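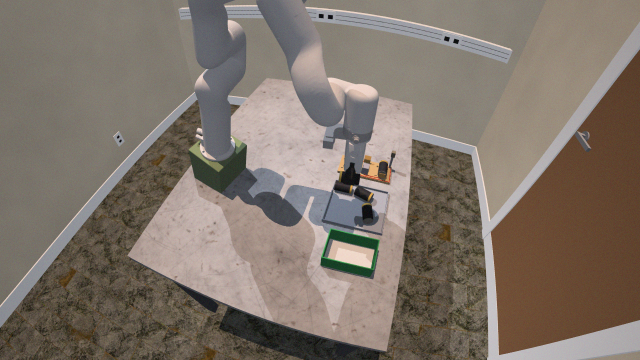 4.2 Sealing a Stone Worktop

Applies to honed and polished marble tops fitted on Brisau base frames. Do not use this procedure on quartz composite.

CAUTION: Bivumeo sealer is flammable. Turn off pilot lights and open a window before you start.

1. Clear the top and wash it with a pH-neutral cleaner. Do not use vinegar or bathroom cleaner.

2. Rinse with clean water and dry with a lint-free cloth. Let the stone stand overnight.

3. Mask the front rim and any wall tile next to the top.

4. Test the sealer on a small area near the back edge. If the stone darkens and stays dark after drying, stop and see Section 6.

5. Apply the sealer with a foam pad in overlapping strokes. Work from the far edge toward the near edge.

6. Wipe off all excess before it turns tacky. Dried residue must be removed with Susudine stripper, part 246.

7. Apply 2 coats. Wait until the first coat is dry to the touch before starting the second.

NOTE: Dark specks and veins are natural to the stone and are not covered by the warranty.

8. Buff by hand. If a machine is used, fit a white pad and do not exceed 3,000 rpm.

9. Remove the masking and keep the top free of oil, wine and citrus until the sealer has cured.

Record the date of sealing on the card inside the back cover.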